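Makitz Two-Arm Station: Set-Up and Recording Guide

Print this section | E-mail this section
Share (4) | Comments (0)

Section 7. Recording Soft Goods: Belt and Jeans

By now you have recorded the block tasks in Section 6 and feel pretty good about yourself. Section 7 will fix that. Blocks stay where you put them. A belt goes where it likes, and a pair of jeans has opinions about which side is up.

The aim is a set of 200 usable episodes of a belt being handled at the loops of a pair of jeans. Plan on recording more than 200, for reasons that will become clear by the end of the first morning.

7.1 Before you start

1. Run the arm check in Section 3. Yes, again.
2. Clear the table of tape rolls, hex keys, coffee and anything else you wouldn't want a policy to learn to pick up.
3. Lay the jeans on the table with the back side up. Smooth them with your hand once. Do not iron them. The learner needs to see wrinkles, and you need your evening.
4. Feed the belt through one loop by hand and leave the rest of it on the table.
5. Open the Nernau recorder and pick the task name from the list. Typing your own task name is how we ended up with "belt," "Belt," "belt_new" and "belt_new_REAL" in the same folder.

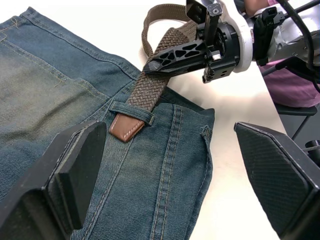 Section text by Stela Bucur
Last revised: July

The grasp to teach first is the one on the strap above the waistband, with one gripper holding the belt and the other standing by with its fingers open wide. Keep the leather tip flat on the jeans while you learn this. Once it curls under the loop you'll be doing the advanced version, which is Section 8.

7.2 Recording an episode

1. Move both arms to the start pose. Wait for the recorder to say READY. It will say ALMOST READY first, and this is not the same thing.
2. Press the left pedal to begin.
3. Bring one gripper to the strap. Close on the strap only. If you pick up denim as well, open, back off and try again without stopping the recording. A recovery is worth keeping.
4. Move the strap in the direction you want it to travel, in short pulls. A long heroic pull drags the jeans across the table.
5. Use the second gripper to steady the denim or take over the strap, whichever the task card calls for.
6. When the task card's end condition is met, open both grippers and hold still. Count to two in your head.
7. Press the right pedal to save.

NOTE: Do not talk to the robot during recording. The microphones are off, so it makes no difference to the data, but it slows you down and worries visitors.

CAUTION: Keep hands off the table between the left pedal and the right pedal. If the belt slides to the floor, discard the episode, pick the belt up and start over. A human hand darting in to help teaches the learner that help is coming.

CAUTION: The grip pads are there to hold things. They'll hold a sleeve or a lanyard as well as they hold a belt. Take the lanyard off.

7.3 Changing things on purpose

A learner shown the same jeans in the same spot 200 times becomes a world expert in that spot. After every 4 saved episodes, change one thing:

- turn the jeans a little, either direction
- move the belt to a different loop
- bunch the fabric near a seam
- swap the belt for another strap from the Fawzy kit, if you bought it

Change one thing, save another four episodes, change one more. People who change everything at once can never tell which change broke the run, and then they write to us.

7.4 Checking the wrist views

Stop after your first batch and play it back before you record the rest. The overhead view will look fine. It always does. The wrist views are where the trouble lives, so check those.
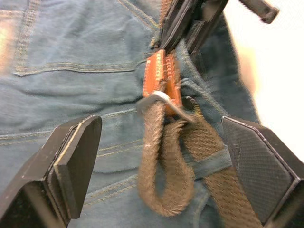

Stela Bucur
Data Collection Lead, Makitz

Hardware on a strap swings. In the wrist view a black buckle or clip can blur while the denim behind it stays readable down to the stitching. A blurred buckle for a moment is fine and should be left in. A blurred buckle for the whole episode means you're moving too fast, or the exposure is set wrong, or both.

Work through playback in this order:

1. Can you find the belt loop? If you can't, the learner has no better luck than you.
2. Are both fingers in view at the bottom? If one has wandered off, the camera bracket is loose. Tighten it and redo Section 3.
3. Is the light background washed out? A little glare past the edge of the garment does no harm. If the glare reaches the loop, lower the exposure one step.
4. Do the arm readings and the video line up? Scrub to the instant the gripper closes. If the video closes late, restart the recorder and discard the batch. I know.

7.5 Labels

Every saved episode gets one of three labels: GOOD, RECOVERED or FAILED. There is no PRETTY GOOD. Use RECOVERED for any episode in which a grasp missed and you fixed it with the arms. Keep FAILED episodes in their own folder. The Miretti trainer can use them, and a folder with no failures in it makes us suspicious.

Label right after saving. Labels put in on Sunday for work done all week are mostly fiction.

7.6 Storage

The recorder stops by itself at 1000 episodes per session folder. You'll get a warning at 700, in a gray box the size of a postage stamp, which you will close without reading. Start a new folder when you see it.

Related sections
Section 3. Arm Check and Camera Alignment
Section 6. Recording Blocks and Cups
Section 8. Tucked Tips, Twisted Straps and Other Advanced Topics
Appendix B. Replacing Grip Pads
Recorder Error Messages, With Apologies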